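4. Entering results on count night

This section covers setting up a Bradari workstation at a booth or count centre, entering first preference figures, and sending them to the returning officer for Hescombe. It assumes the ward file has been loaded as described in Section 3. If your screen still says "No ward selected" after you sign in, go back and finish that section first.

Section 4 was last revised on Wednesday, September 3, 2025. Printed copies from the August training round have the old order of steps in 4.3 and should be recycled.

4.1 Before the doors close

1. Turn on the workstation and wait for the grey sign-in screen.

2. Sign in with the operator name on your appointment letter. Accented letters must be typed the way they appear in the letter. The operator list treats "O Briain" and "Ó Briain" as separate names.

3. Check the ward name in the top left corner. For the Farneck and Saha wards it should be followed by the booth name. A booth with no name beside it has been opened in practice mode.

4. Open Settings, then Ballot, and compare the candidate order with the official ballot paper on the wall. The order for Farneck ward is:

Lenihan, Malachy
Ó Néill, Deirdre
Mulcahy, Finbarr
Hjaltested, Kaj

5. If the order is wrong, stop and ring the returning officer, Kevin Ó Briain. Do not drag the names into place yourself. The drag handle changes the display on your screen only, and your figures will still be filed under the original positions.

6. Print a zero report. Every candidate line, the informal line and the total line should read 0. Sign the report, have one scrutineer sign it, and put it in the red envelope.

Note: Scrutineers may look at the screen at any time but may not touch the keyboard or the mouse.

Caution: Practice mode and live mode look almost the same. In practice mode the bar across the bottom is yellow. Figures entered in practice mode cannot be moved across and will have to be typed again.

4.2 Reconciling ballot papers

Do this before any candidate figures are entered. Bradari will not open the candidate screen until the reconciliation screen has been saved.

1. Enter the number of ballot papers received from the returning officer. It is printed on the delivery docket.

2. Enter the number issued to voters, taken from the marked roll and not from the stubs.

3. Enter spoilt papers (papers handed back by a voter and replaced).

4. Enter unused papers.

5. Press Check. The software adds issued, spoilt and unused papers and compares the sum with papers received.

6. If the two agree, press Save. If they differ, a box opens asking for a reason. Recount the unused pads first. A reason of "unknown" is accepted, but the booth will be flagged and someone from the returning officer's team will ring you before it is released.

Declaration votes are not part of this screen. Leave them sealed in their own envelopes and enter only the number of envelopes, under Other Material.

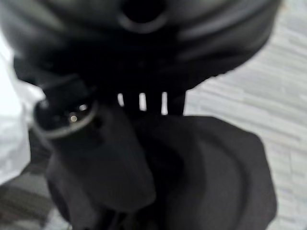

Can I start entering candidate figures while the unused papers are still being counted?

Candidate figures have to wait. The candidate screen stays locked until reconciliation is saved, and there is no override at booth level. You can sort and bundle the ballot papers in the meantime and write the bundle counts on the tally sheet, then type them in once the screen opens.

4.3 Entering first preferences

Work from the tally sheet, with one person reading and one typing. The reader should say the candidate's surname before the figure.

1. Open Count, then First Preferences.

2. Type the figure for the first candidate and press Tab. Do not type a comma. The software adds it for you, so 1246 will show as 1,246.

3. Carry on down the list in ballot paper order. A candidate with no votes must have a 0 entered. A blank is treated as missing and the screen will not save.

4. Type the informal figure in the last box.

5. Compare the total at the foot of the screen with the total on your tally sheet.

6. Have the reader and typist swap places. Press Second Entry. The first set of figures is hidden and you enter the whole set again.

7. If the two sets match, the line beside each name turns green. Where they don't match, the line turns red and both figures are shown. Go back to the bundles for that candidate, count them again, and enter the correct figure.

8. Press Save. The figures are now stored on the workstation but have not been sent.

Note: The total includes informal papers. The formal vote is shown separately, one line up. Farneck operators at the practice count often read out the wrong one when asked for the total over the phone. If the screen shows "Total papers 3,169", that is the figure to read out for total papers, and the line above it is the formal vote.

Caution: Do not use the back arrow in the browser during second entry. It clears both sets of figures.

4.4 Indicative two-candidate count

Hescombe runs an indicative count between two candidates on the night, so that people have some idea of the result before the full distribution. The two candidates are chosen by the returning officer and are kept in a sealed envelope until voting ends.

1. Open the envelope after the doors close, with at least one scrutineer present if any have stayed.

2. Open Count, then Two-Candidate. Pick both names from the list. The software will not accept the same name twice.

3. Take the bundles of the other candidates one at a time. Sort each paper to whichever of the two candidates has the higher preference on it.

4. Enter the result for each bundle on its own row. The two figures on a row must add up to that candidate's first preferences.

5. Press Save when every row shows a tick.

If the two leading candidates at your booth are not the two in the envelope, carry on with the names you were given. The returning officer may change the pairing later for the whole ward, and in that case the screen will reopen by itself with the new names at the top. Your old rows are kept under History.

The indicative count is not used to declare a winner. That is done from the full distribution, which is covered in Section 6.

4.5 Sending the figures

1. Check the connection light beside the clock. Green means connected. Amber means the workstation is trying.

2. Open Send. Tick First Preferences, and tick Two-Candidate if it has been completed. They can go separately, and first preferences should not be held back to wait for the other.

3. Enter your operator code and press Send.

4. Wait for the receipt number. Write it in the box at the foot of the tally sheet.

5. Print two copies of the results report. One goes in the red envelope and one is pinned up inside the front door.

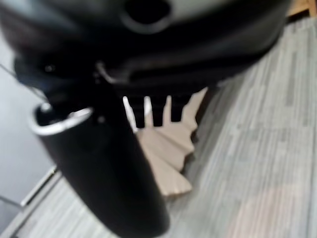
Figure 4-2. Rounded black housing, close view.

If no receipt number comes up within a few minutes, do not press Send again. Open Send, then Status. "Queued" means the figures are waiting on the workstation and will go when the light turns green. "Failed" means they have to be sent again from step 2.

If the light stays amber, phone the figures through:

1. Ring the count line on the back of your appointment letter.

2. Give the ward, the booth name and your operator code.

3. Read the candidates in ballot paper order – surname, then figure – followed by informal, then total papers.

4. Ask for the figures to be read back to you and tick each one on the tally sheet.

5. Write "phoned" and the time in the receipt box.

Leave the workstation switched on after phoning. When the connection comes back, the queued figures will be compared with the phoned ones, and the booth is released only if they match.

4.6 Correcting figures after sending

Booth operators cannot change figures that have been sent. If you find a mistake, ring the count line and ask for the booth to be reopened. You will be asked which line is wrong and how the mistake was found. Once it is reopened, both entries in 4.3 have to be done again for the whole booth, including the lines that were right.

The public results page keeps showing the old figures until the new ones arrive, with a small "under review" label next to the booth name. Scrutineers may ask about this. Tell them the booth has been reopened and direct any further questions to the returning officer.

4.7 Closing down

1. Print the final results report and the activity log.

2. Put both in the red envelope with the signed zero report.

3. Sign out, then choose Lock Booth. The bar across the bottom turns black.

4. Shut down the workstation and pack it with its power lead. Seal the ballot papers as set out in Section 5 before anything leaves the building.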